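Datasets > Weather > Mountain stations

Search the catalogue Keywords Go

# Plitinano Spring Snowfall Record

Last updated: 8 May 2025

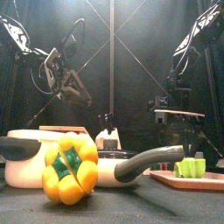
## Summary

The record holds daily snow depth and air temperature readings from 6 stations above the Ploleck valley. It covers late-season snowfall only and is maintained by the Jendau Weather Office.

## Contents

- `daily.csv`: one row per station per day
- `stations.csv`: station name, height and exposure
- `notes.txt`: observers' remarks, lightly edited

Depth is given in centimetres and temperature in degrees Celsius. Missing readings are left blank. A trace of snow is entered as `T`.

## Known limits

Depths above 200 cm exceed the marked stakes and were estimated by eye. Wind at the Afolabi ridge station can clear the stake entirely, and its readings should not be used alone. Up to 10 days are missing from each season.

## Updates

Corrections are issued every June. Earlier versions remain available on request.

## Contact

Enquiries should be addressed to Jocelyn Buenaventura, Records Section, quoting the station name and the date of the reading.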